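**Closura on a hobby arm: sorting greens into a bucket with no hand-written waypoints**

**waffle_cloth**
OK, I have been grinning at my desk all evening, so you get a long post. I swapped my old scripted pick-and-place for Closura's task layer and let it decide which cube to go for next. The goal file is one line: greens in the bucket, reds stay on the plate. Everything else (approach direction, pick order, how it gets over the rim) comes out of the planner.

The old version was 695 lines of Python and most of those were me special-casing wrist angles. The new one is 52, and half of that is logging!
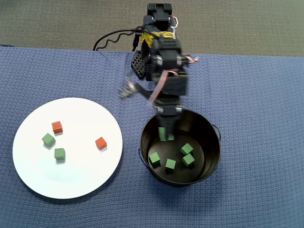 Green cube going over the rim, reds still on the plate

What I like best is that it replans after every grasp. With the script, if a pick nudged a neighbor, the next target was stale and the gripper closed on air. Now it takes another look at the plate, throws out the old poses, and carries on. You can watch the candidate list reshuffle in the viewer and it's weirdly fun, I've left it running during dinner.

Config for anyone who wants to try:

planner: closura
replan: after_grasp
targets: green
ignore: red
release: inside_rim

**nullspace_nick_knack**
Nice! What is doing the color segmentation? Last time I tried this the reds and greens were fine and then the sun came round the house and everything was orange.

**waffle_cloth**
Plain HSV thresholds, then a connected-component pass. I know, I know. But the white plate makes it easy, and the shadows are soft enough that they don't get picked up as blobs. I wouldn't trust it on a wood table.

**torque_ripple**
I'm going to be the grump. Replanning after every grasp is masking bad calibration. If your hand-eye transform was right you wouldn't need a second look at cubes that haven't moved. I did this with Prullden two years ago, one scan at the start, full sequence planned up front, and it was faster than anything I've seen come out of Closura.

**waffle_cloth**
Fair on speed. But cubes do move, and they sit close enough together on my plate that a finger brushes one now and then. One scan up front assumes a tidy world and I don't have one.

**torque_ripple**
Then plan the order so the crowded ones go last. Prullden has a clearance cost for that.

**backdrivable**
Clearance cost helps until the crowded ones are all you have left. I'm with waffle_cloth here. Also you can have both: order by clearance, and replan only if the new look differs from the old one by more than a threshold. Closura has a hook for it (on_scene_delta), it's just badly documented.

**waffle_cloth**
I did not know about on_scene_delta!! Trying it tonight. Meanwhile, the low approach from the plate side. There's a small camera board on the front of the gripper, and I've been arguing with myself over how much weight to give it.
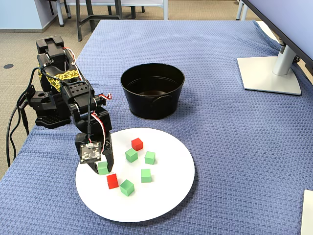 Gripper down at the plate, camera board on the front of the wrist

My worry is the last bit of the descent, when the fingers get into the view and the blob I'm tracking is half hidden. At the moment I freeze the target pose 25 mm above the cube and go in blind from there. It works but feels like cheating.

**nullspace_nick_knack**
Not cheating. Freezing the pose is what most people do. You could mask the fingers out of the view, they're always in the same place relative to the lens at a given opening. One mask per gripper width, interpolate between.

**backdrivable**
Second the mask. And if you want the tilted cubes handled properly, fit the top face and take yaw from that. The blob's bounding box gives you garbage yaw when a side face is showing, you end up closing on a corner and the cube spins.

**torque_ripple**
Agree with backdrivable, for once. Yaw from a bounding box is the real bug in half the threads on this board. I'd fix that before touching the planner again.

**waffle_cloth**
OK so that explains a LOT. I'd been blaming the fingers for those spins. Top face fit goes on the list, above the mask.

**nullspace_nick_knack**
What's your release logic? Do you go to a fixed height or look for the rim?

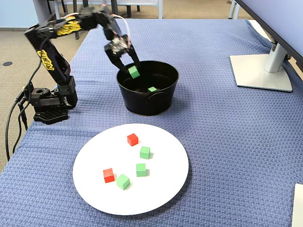

Posted by waffle_cloth | Monday, 9:40 pm | in reply to nullspace_nick_knack

Fixed height for now, with the rim modeled as a torus that the planner has to stay clear of. I started with release at rim level because it was the safe choice for the fingers. The trouble is the drop, a cube let go that high can land anywhere. With inside_rim the gripper dips a little way in before it opens, and the planner is happy to do it as long as I shrink the padding on the torus. The default padding was so fat it decided the bucket had no opening at all and refused to plan, which took me an embarrassing amount of time to work out.

The Rajput viewer was great for that one, by the way. Turn on "show inflated geometry" and you see a big doughnut sitting where your bucket should be.

**backdrivable**
The doughnut! Everyone meets the doughnut.

**torque_ripple**
How many nodes is it expanding for the over-the-rim move?

**waffle_cloth**
1,616 on the last one I logged. Before I cut the padding it just ran until timeout.

**torque_ripple**
That's a lot for a move you make the same way every time. Cache the plate-to-bucket transit and only plan the two ends. I still say you're spending compute on something a spline would do.

**waffle_cloth**
I'll give you the cached transit. The spline you can keep :)

**gantry_goose**
Lurker here with a similar setup, Benulent driver on the servos. Does your config assume position mode? Mine overshoots on the way down and I can't tell whether it's the planner's time scaling or the driver.

**waffle_cloth**
Position mode, yes. Try turning Closura's velocity scaling down to 0.3 for the descent only. If the overshoot goes away it was the time scaling. If it stays the same, look at the driver gains and post a plot, I'd love to see it.

**gantry_goose**
Will do, plot coming after work tomorrow.

Contact the moderators | © Small Arms & Manipulators Board | Back to top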